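Why cords fail at the plug: a conversation with Jocelyn Gauthier

Jocelyn Gauthier has spent most of her working life breaking cables. Her lab at Kotodano tests flexible cords for makers of lamps, hand tools, sewing machines and small kitchen appliances, and the bulk of the work consists of bending a sample back and forth under a hanging weight until a conductor opens. We spoke in February, over two calls, about why cords fail where they do and what a buyer or repairer can do about it.

Her first point concerned location. Most of the returned cords she cuts open have broken within a short distance of the plug or of the point where the cord enters the appliance. The middle is usually sound.

"A cord bends where its stiffness changes," Gauthier said. "You have a rigid body at one end and a flexible thing coming out of it. All the curvature collects at that boundary. If you pull sideways on the cord, the first few millimeters take nearly all of it."

The damage begins inside. A flexible conductor is a bundle of fine copper strands, and each strand that passes around a tight bend is stretched on the outer side and compressed on the inner side. Repeated often enough, this work-hardens the copper. A strand cracks, its neighbors carry the load, and the process speeds up. The jacket, which is far more elastic, may show nothing.

That is why visual inspection has limited value. "People run a hand along the cord, see no cracks, and call it good," she said. "I have taken samples off the machine with more than half the strands gone and the jacket looked new."

A partly broken conductor has the same current passing through less metal, so the remaining strands run warmer at that spot. Gauthier regards local warmth near the plug, under normal load, as the most useful early sign available to someone without instruments. Intermittent operation comes later, when the broken ends touch only in certain positions. She advises against the common practice of finding the position that works and taping the cord there.

"At that stage it's arcing each time it moves. Take it out of service. Don't keep using it until you have time to fix it."

I asked how much the choice of cord matters compared with the way it is mounted. She described a series run last year for a maker of desk lamps. The maker had been getting complaints and proposed changing to a more expensive cord with finer strands. The lab tested the existing cord with the existing bushing and recorded the first open conductor at 2,559 cycles. It then tested the same cord with a longer, tapered bushing, and that sample outlasted the schedule.

"They kept the cord and changed the bushing," Gauthier said. "It was the cheaper part."

The purpose of the taper is to spread the bend. A bushing that is thick and stiff where it meets the housing and thin at its free end allows the cord to curve gradually along the whole length. The slots often molded into these parts serve the same end, since they let a fairly hard plastic flex. A bushing that is too hard only moves the problem outward, and the cord then breaks at the bushing's tip. One that is too soft might as well be absent.

Bending is one load and pulling is another, and Gauthier is strict about keeping them separate. The clamp inside the housing should take the pull. The electrical terminals should take none of it. In repaired appliances she often finds the clamp left out or fitted over a single inner wire where it should grip the outer jacket.

"An overhand knot used to be normal in lampholders, and the proper version of it, the underwriter's knot, does hold. But it needs space, and in a modern housing there usually isn't any. Use the clamp. If the clamp is broken, replace it."

She also asks repairers to leave the ground wire longer than the others inside the plug. If the clamp fails and the cord is dragged out, the ground conductor is then the last to part. Many plugs are laid out to make this easy. Many repairs ignore it.

On jacket materials she was brief. PVC is inexpensive and acceptable indoors, but it stiffens in the cold and a cord that has been stored in an unheated garage should be allowed to warm before it is unrolled. Rubber stays flexible over a wider range and tolerates contact with hot surfaces better, though it ages under sunlight and oil. Silicone is very supple and tears easily once nicked. Textile braid over any of these adds resistance to rubbing and does little for flex life.

Illia Pasichnyk, who runs the bending machines, joined the second call to explain the test itself. The sample hangs from a pivoting arm with a weight on its free end, and the arm swings to either side of vertical while current flows through the conductors. A counter stops when a circuit opens. He runs 6 samples per design and will not report on fewer than 3.

"The spread is large," Pasichnyk said. "Copper fatigue is like that. If a supplier gives you one number from one sample, you don't know much."

He added that the pivot point has to be set with care. If the axis of rotation is off by a small distance, the weight moves up and down as well as side to side, the cord sees an extra jerk at each reversal, and the results come out low. The lab lost several weeks of data to this after moving a machine — the readings were consistent with one another, which made the error harder to notice. 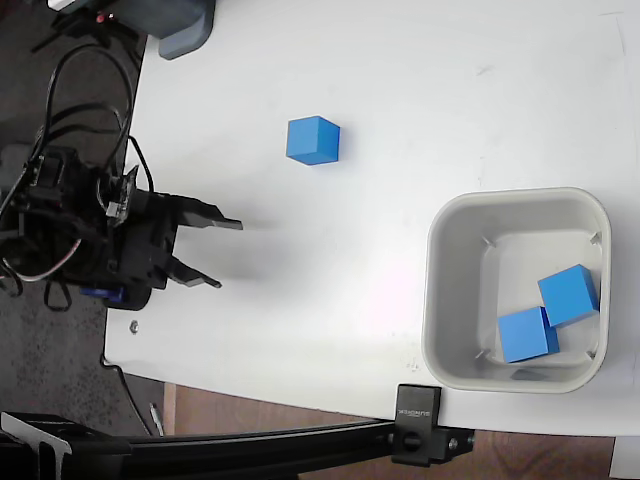
Black cables in long arcs over a white tabletop.

Where a cord has to move as part of its job, Gauthier prefers a long, loose loop to a short, tight one. The same travel distributed over a greater length gives a larger radius at every point, and strain in the copper drops as the radius rises. The loop should be fixed at both ends, and it should be free to move between them without rubbing on an edge. Cable ties deserve attention here. A tie pulled hard against the jacket creates a new stiffness boundary and, with it, a new place to break.

"Snug is enough. If the jacket is pinched in, cut the tie off and start again. A strip of hook-and-loop is better if you have room."

Twist is the other load she thinks is underrated. A cord wound around the hand and elbow gains a turn with each loop, and those turns are forced along the cord when it is pulled straight. Over time the inner conductors shift out of their lay and the cord takes on a permanent corkscrew shape. Alternating the direction of each loop, as stage crews do, cancels the twist. Wrapping a cord tightly around a warm appliance combines twist, a small radius and heat, and she would discourage it even where the manufacturer has molded a pair of hooks for the purpose.

I asked about repair. Her view is that a cord broken at the plug can normally be shortened and given a new plug, provided the cut is made well back from the break and the exposed copper is bright. Dull or darkened strands mean heat has traveled along the conductor, and more should come off. Stranded wire going under a screw should be fitted with a crimped ferrule or ring. Tinning it with solder is poor practice under a screw terminal, as solder creeps under pressure and the joint loosens.

Splices in the middle of a cord she does not accept at all. "Replace the cord. A splice is a stiff section with two ends, so you've made two more places for it to bend."

The lab is now working through a set of thin low-voltage leads of the kind sold with chargers, where the jacket diameter leaves little room for a proper taper. Gauthier expects the report to be finished once Pasichnyk has repeated the cold-chamber runs.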